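Courses > Robot Learning > Handouts > Week 7

Search this site Go

Collecting demonstrations with the hand-held gripper

A demonstration is one complete attempt at one task. For this unit each pair records 320 of them, split over 4 tabletops. Leave the clutter where you find it — the policy has to cope with mugs, remotes and tissue boxes that have no part in the task.

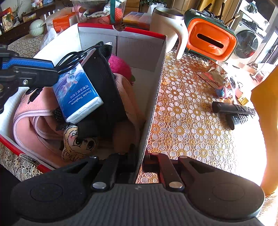 Department of Mechatronics, Urquhart College

Thin walls such as the box divider are graded as their own grasp class. Bring the jaws down on either side, close, and hold for a moment before you move on. Log a slipped grasp as a failure and keep the file.

Change the starting pose every six demonstrations. Labels go to Sharon Bakilana by Fri 26 November.

Related
Week 6: Calibrating the wrist camera
Reading: Skilutik task list
Lab hours (A. Skinner)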